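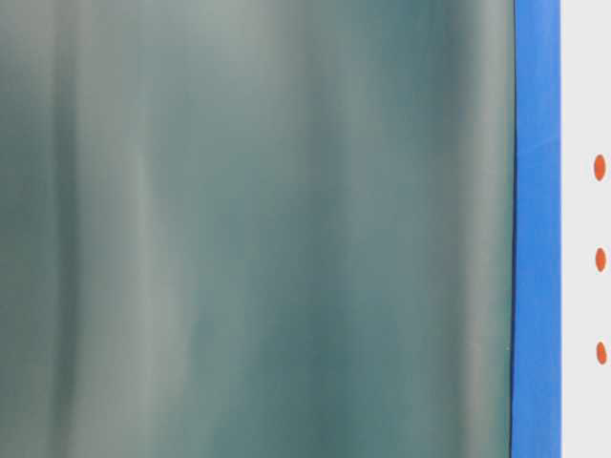 Teal, blue and three orange dots, close up at the Wanden bench.

About Okus

Okus is a small test shop for people who have to buy a gripper and would like to hear from someone who isn't selling one. We bolt arms, cameras, controllers and end effectors to the same steel benches, give them all the same dull jobs, and write down what happened. Manufacturers send us their brochures as well. We keep those in a drawer.

We started with one second-hand arm and a disagreement over whether suction or fingers would do better on bagged rice. The disagreement is ongoing. The arm has since retired to the front counter, where it holds the sign-in pen and occasionally lets go of it.

What we do

Side-by-side gripper trials. Each gripper gets 500 picks from our standard bin, which holds 372 objects chosen for being a nuisance: limp, shiny, lopsided, or shaped like a different object. A gripper that passes 200 without a drop earns a spot on the shortlist and a grudging nod.

Camera and controller comparisons. Same lighting, same arm, same cables, right down to the one that needs a wiggle. If a controller needs a reboot, the reboot goes in the report and so does the colour of our language.

The Stestus rig. Our own quick-change mount, built so we can swap one gripper for another without a long lunch in between. It takes 8 bolts. Earlier versions took more, and we don't discuss them.

Aubert reports. Plain write-ups, with the failures at the front. Clients get the raw logs too, should they have trouble sleeping.

Who pays

Whoever orders the trial pays a flat fee, agreed before we unpack anything. We take no commission from manufacturers, and none has pressed the point.

Visiting

The Wanden workshop is open by appointment, except in August, when we recalibrate everything and are poor company. Closed-toe shoes, please.

Page last updated June 28, 2022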